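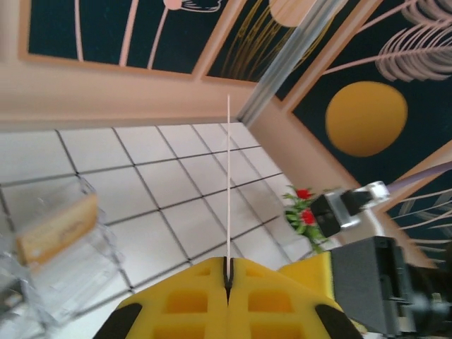 By Kam-wah Lau, Robotics Club

The autumn project is under way, and for the first time the club is working with two arms at once. The yellow gripper is holding one of the thin white sticks we use for practice, and the black and silver one belongs to the second arm. The task for this term is a handover: one arm picks up a stick, the other takes it, and the stick goes into a holder without being dropped.

We started with sticks because they are cheap and hard to grip well. Squeeze too lightly and the stick turns between the fingers. Squeeze too hard and it bends or snaps. The members got through most of a box of 600 in the first weeks, so we have put in an order for more.

King-fai Fang's group has been writing the part of the program that tells the second arm when to close. Their first version worked on a fixed timer and missed more often than it caught. The present version waits for the first arm to report that it has stopped moving. In October they ran 165 handovers and kept a log of each one. Most of the failures came from the stick leaning a little to one side, and the group is now looking at how the first arm picks it up.

The younger members have been driving the arms by hand to record moves for the program to learn from. It is slow work and needs a steady hand. The running total of recorded moves stands at 2374, and the names of those who have done the most are on the sheet by the door. Anyone who has finished the safety talk may book a turn, in pairs, for up to half an hour.

The club will show the handover at the Gillomberg schools meeting next term. There are places for nine members to travel. Please give your name to King-fai if you would like to go, and say whether you would prefer to run the arms or talk to visitors at the table.

Members are also reminded to press the stop button before reaching in to pick up a dropped stick, even if both arms are still.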